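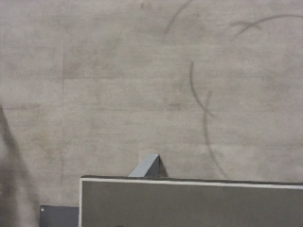
Notes of the staff meeting on the new packing cell, Sildale site
March 28, 2024

Leopoldo Sandoval opened and thanked everyone for staying on past the end of shift, and for bringing so many good questions (more than we had time for, so the rest go on the canteen board).

Item 1. Where we are. The Delness simulation has now done 1,794 practice runs. Leopoldo said he was pleased, though he reminded us kindly that a run on a screen is a long way from a Monday morning with the heating off. In January we were told the tray work would be fully handed over by summer. That is now off the table, and there was a fair bit of relief in the room.

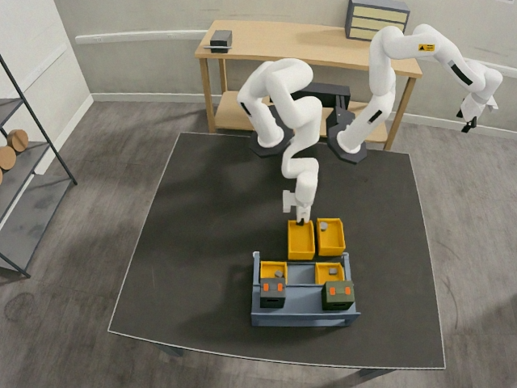

Item 2. The job itself. Two arms would share one table, working from the yellow bins and the tray. Evaristo Beltrán asked who sorts things out when a part is dropped or a bin runs low. After a good long chat — and some lovely stories from the Gandindale line — it was agreed that this stays with the packers, who know the parts best, and that it should be written into their duties and graded properly.

Item 3. People. No posts go. Four packers will train as cell minders, two from each shift, and roughly 50 hours of training will be paid at the normal rate. Evaristo would like the Huerta agency staff offered places too. Leopoldo will ask.

Item 4. Breaks. Agreed that minders are relieved in person, and the cell is stopped if no one is free.

Actions: Leopoldo to speak to Huerta and redraft the duties; Evaristo to collect names for training.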